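Korham clothing drive moves to Kekport hall
January 18, 2025

The Korham winter clothing drive is moving to the ground floor of the Kekport hall, organizer Griet Jacobs said. The old site on the canal closes in March.

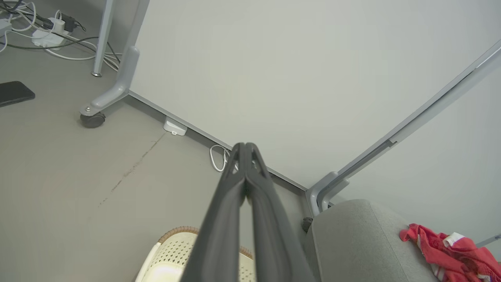 A light-gray wall and gray baseboard.

Last year the drive gave out 300 coats and 200 pairs of shoes. Jackets in children's sizes are needed most.
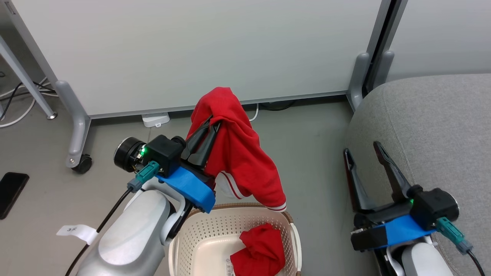 Clothes should be clean, with working zippers. Bedding is not accepted. The drive has 70 families on its list, 21 more than last winter, Jacobs said.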